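Zoldale Tea Table Notes

README, last touched in March

Hi, and thanks for downloading! I put this set together for people who like tea things as much as I do. There are 407 short entries in it, each one on a pot, a cup or the two of them laid out for pouring. I wrote every note myself – sorry in advance for how often I say "squat."

My favorites are the dark pots with the arched handle over the top, set down next to one small cup with no handle. Look under "pot_and_cup" for those (128 entries, and growing when I have the time).
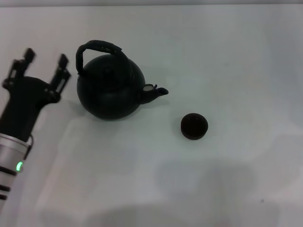 Amedeo Valentini wrote in to say that I should sort by handle first and color second, as he always reaches for the handle before he even looks at the pot. Fair point! I've added a handle column, with 4 values: over, side, back, none.

Known gaps: lids are patchy, and "dark" covers everything from brown to black. Fixes are welcome – just keep the entry numbers as they are, please.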